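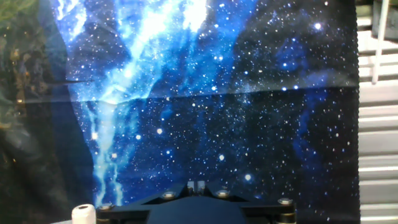

A printed nebula backdrop, with a fold line running across the fabric.

The cloth that changes the room

Stefaniia Demchenko sells space by the yard. Her shop in Nastport, a narrow unit between a key cutter and a bakery, stocks printed fabric backdrops in 30 designs, and the ones with stars on them outsell everything else.

People buy them for bedrooms, school plays, birthday parties and video calls. A few buy them to cover a wall they can't paint. "Renters are my best customers," Demchenko says. "They have a landlord who won't allow a nail, and they want the room to look like theirs."

She started with forests and beaches. The forests did fine. The beaches mostly came back, and she thinks it was the horizon. A sea has to be hung dead level or the whole room looks tilted. A nebula has no level. You can hang it a little off and it still looks right, even to the person who hung it.

What shows up on a space print is creases. The cloth arrives folded into a square, and on a near-black sky every fold catches the light. The part above a crease can look hazy and pale while the part below it stays deep and dark. On a busy jungle print the same crease would disappear.

Kamran Alipour has hung 416 of them, by his own log. He dresses sets for small theaters around Gratdale and does homes when the theaters close in August. His method is slow and cheap. He hangs the cloth the night before, clips a row of weights along the bottom hem and leaves it alone. In the morning he goes over what is left with a steamer, always from the back, starting at the top.

"Don't iron the printed side," he says. "I did it once, on a Maksymiv polyester, and I had a shiny patch in the shape of an iron in the middle of the Milky Way."

For storage he rolls the cloth on a cardboard tube from a carpet store. Most stores give them away.

Lighting matters as much as pressing. A lamp close to the wall rakes across the fabric and picks out each ripple. Alipour puts his lights at least 6 feet back and well off to the side - farther if the cloth has any sheen to it.

Demchenko's basic size is $38, with a hem but no grommets. The heavier Dremero weave costs more and hangs straighter. She keeps one of each on the wall behind the register so customers can feel the difference, and the corners of both have gone gray from handling. She plans to swap them out before the school play season starts.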